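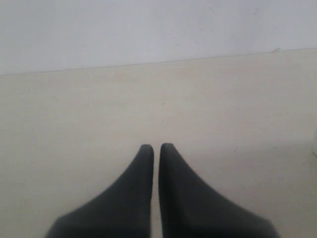 Gripper fingers over a pale beige surface.

Publish the eviction count

Mar 17, 2026

The Murnham House went back on air with the same voting terms it used last season. Viewers vote in the app, the window closes during the live show, and the host reads a name from a card. No totals are given then or later. I think the totals should be published, by round, within a day of the result.

The terms run to 1,733 words. More than half of that covers data charges, age limits and what happens if the app goes down. The method of counting gets one sentence, stating that votes are "collected and checked by Wakatex." It does not say whether checking means removing duplicates, removing votes from outside the region, or both. It does not say what share is removed.

This matters most in close rounds. Last August the final public eviction put three housemates up, and the host called the result "incredibly tight." A margin of 200 votes and a margin of 20,000 can both be called tight on live television. If the first is true, the rules for duplicates may well have decided who left. If the second is true, they almost certainly did not, and the forum threads claiming a fix could have been closed in an afternoon.

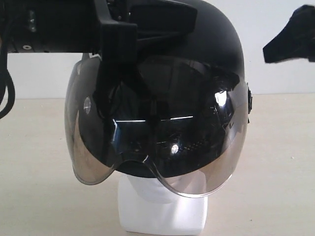
One reader objects that published totals would ruin the game, as fans would see by the second round who is going to win and would stop voting for anyone else. The same reader adds that a housemate who leaves with a tiny share of the vote has to live with that figure for years.

The first part is a fair point about timing. It can be met by holding the round totals until the season ends and giving only the margin between the bottom two on the night. The second part I find weaker. Housemates already leave to a full edit of their worst arguments, and a percentage is mild next to that. If the producers disagree, they can publish the rounds with the losing shares grouped.
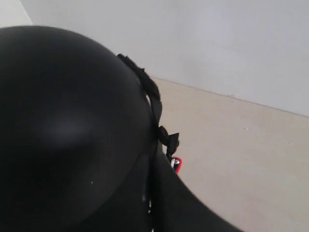
Matte black housing, close up.

Cost is the other usual objection. The count already exists, or there would be no name on the card. Wogan, a smaller dating format with a fraction of the budget, posts a one-page table after each final: votes received, votes rejected, reason for rejection, votes per contestant. Its last winner took 76 percent. The argument over that season has been about casting and editing ever since, where I think it belongs. 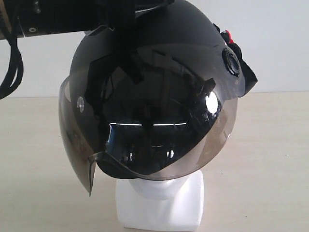 Broadcasters tend to treat trust as a matter of tone, so the host thanks everyone for voting and a line of small print says the result was verified. Small print gives the viewer nothing to compare. Some things can be judged by eye: the tinted visor on that black helmet hangs lower on its left side than on its right, and no certificate is needed to say so. A vote total cannot be looked at in that way. The viewer has either the number or someone's word for it, and at present Murnham offers the word of a contractor it pays.

What I would ask for is modest. Each round should have a total, a rejected total, and a plain statement of the rule used to reject. The cap of 5 votes per account should be printed beside the result, so that a reader can tell votes from voters. The Nustine awards run their public ballot under a similar cap and state it on the results page - in ordinary type, near the top.

None of this requires a new app or a new contractor. The terms for the next season have to be reissued before the doors open again, and the sentence about checking could be replaced then.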